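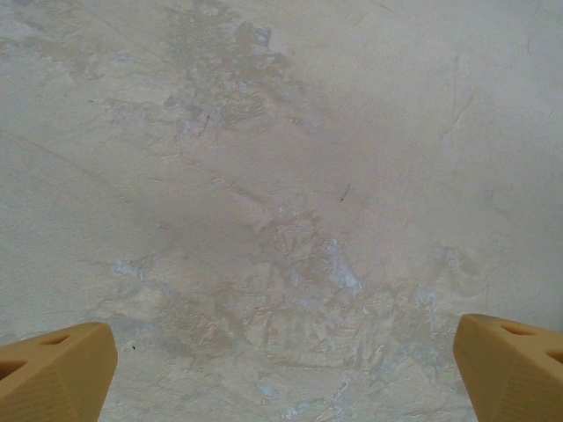
How to Keep a Language Diary When You Have Nothing to Say

April 5, 2019

I have been learning Romanian for longer than I would like to put in writing. My vocabulary is respectable. My conversation is that of a polite parrot. What finally shifted things a little was a diary, kept badly, and I can teach you to keep one just as badly in an evening.

What you need

A notebook you don't admire. I own a beautiful one from Pruller and have never dared write in it, so mine is the kind sold in packs beside the batteries. Also a pen and a dictionary. The Vasiliu pocket edition is fine, if your eyes are younger than mine.

Step 1. Set a limit

Write 100 words a day and stop, even if you're in the middle of a thought. On my first night I tried for two pages and then avoided the notebook until I'd forgotten where I put it.

Step 2. Write about something dull

Soup. The bus. Your knee. Grand feelings need the subjunctive, and you aren't ready. My entry on losing an argument with a parking meter taught me 12 words I have since used in public.

Step 3. Leave holes

When you don't know a word, write it in English and keep going. Look up the gaps afterward, in a different color. Some of my early pages are mostly the different color.

Step 4. Read it out loud

The dog will leave. Carry on. If you trip over a sentence twice, shorten it.

Step 5. Get it corrected, but sparingly

I post one entry a week on Sivon, where strangers fix my verbs with great enthusiasm. Cudis does much the same with fewer exclamation points. One a week is plenty for my pride.

If you miss a day

Skip it. Don't write two the next day, and don't write an essay about your guilt, unless you happen to need the vocabulary.

Try it for 90 days, then go back and read the first page. Mine says, in full confidence, that I am married to a cabbage.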